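Groups > Bilendale Apartments > Owners' Association > Minutes

Jan 24, 2009
Recorded by Kulsoom Bugti

Minutes of the winter meeting, Bilendale Apartments Owners' Association

Meeting called to order at 10:05 a.m. in the ground floor lounge. Sofia Tsakiris in the chair. Quorum confirmed from the sign-in sheet and the proxies received by mail.

1. Minutes of the previous meeting

Approved with one correction. Under Laundry Room, "the dryers in Building B" should read "the dryers in Building C." The Building B dryers were replaced earlier and are still under warranty.

2. Hot water recirculation, Buildings A and C

The chair summarized the report from Hashmi Mechanical, copies of which were left in the mail room. Residents on the upper floors of Building C have reported long waits for hot water in the early morning. Hashmi measured return line temperature at the boiler and at the top of each riser. The Building A risers are balanced. In Building C the east riser is returning well below the others, and the balancing valve at its base does not respond to adjustment.

Two options were presented:

(a) Replace the balancing valve on the east riser only and rebalance the loop.
(b) Replace all balancing valves in Building C, add isolation valves at each riser base, and rebalance.

Option (b) requires a full shutdown of hot water to Building C for one working day. Option (a) can be done with the same shutdown but leaves the older valves in place. The owner of C-11 asked whether the pump is undersized. Hashmi's report states that pump output is within the rated range at both speeds and does not recommend replacement.

Motion to proceed with option (b), with the added cost taken from the plumbing reserve. Seconded. Carried, one opposed. The owner opposed asked that the minutes show a preference for doing option (a) first and measuring again.

Notice of the shutdown is to be posted in the elevators and under doors one week ahead.

3. Floor noise and hard surface flooring

Continued from the last meeting. The current rule requires underlayment beneath any hard surface floor installed above the ground floor but gives no rating. Several owners have installed wood or laminate with the thin foam supplied by the retailer, and the association has had no basis for refusing it.

K. Bugti read the proposed wording:

"Hard surface flooring in any room above the ground floor shall be installed over an acoustic underlayment with a published impact rating. The owner shall submit the product data sheet and the installer's name before work begins. Flooring installed before the date of adoption is exempt until it is replaced."

Discussion was mainly on the last sentence. Owners in Building A felt the exemption leaves existing complaints unresolved. The chair replied that the association's attorney advised against applying the rule to finished work. Area rugs may still be requested under the general noise rule, which is unchanged.

It was asked whether repair of a few boards counts as replacement. Agreed that work on less than half of a room will be treated as repair. This will be added to the wording before the vote in June.

No motion. Item carried over.

4. Parking lot drainage

The catch basin at the north entrance backed up twice in the fall. Covthorpe Paving inspected it with the grate off and found the outlet pipe partly blocked by silt and roots. Their quote for jetting and root cutting is $295. A separate quote for regrading the low area next to the basin is $2000, to be done in dry weather.

Motion to approve the jetting now and to hold the regrading until the basin has been observed through the spring. Carried with no opposition.

5. Storage lockers

An audit of the basement lockers in Building B found several with no name on file. Notices will be taped to the doors. Contents of unclaimed lockers will be held for 20 days from the date of the notice, then removed. The owner of B-4 asked that the hallway outside the lockers be kept clear in the meantime, as bicycles are being left against the electrical panel. The chair will have a sign put up and the clearance line repainted.

6. Entry system

Stustamia Access has informed the association that the key fobs now in use will no longer be manufactured. Existing fobs will continue to work and the supplier has agreed to hold a quantity for us at the present price. K. Bugti to confirm how many are left in the office drawer and order accordingly. Replacing the readers was discussed briefly and set aside as premature.

Owners who rent out their units were reminded that fobs must be deactivated when a tenant leaves. The form is available at the office.

7. Other business

The window cleaning contract is due for renewal. The present contractor has offered the same rate. Agreed to renew.

The owner of A-7 requested that the lobby thermostat be locked. Agreed. A clear cover will be fitted, with the key kept at the office.

A question was raised on whether dryer vents inside the units are the responsibility of the owner or the association. The chair read from the declaration: the duct is the owner's up to the inside face of the exterior wall, and the wall cap belongs to the association. Caps on the west side of Building A will be checked for lint when the windows are cleaned.

8. Next meeting

To be held in June, in the same room. Items for the agenda should reach K. Bugti in writing two weeks before.

Adjourned at 11:40 a.m. 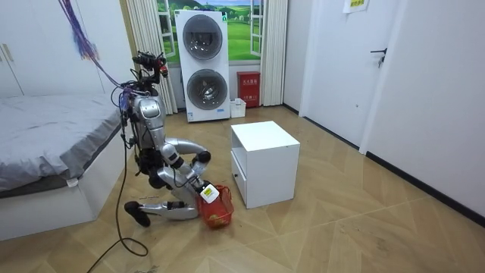 Corrections to these minutes may be left in the office mailbox, marked with the item number.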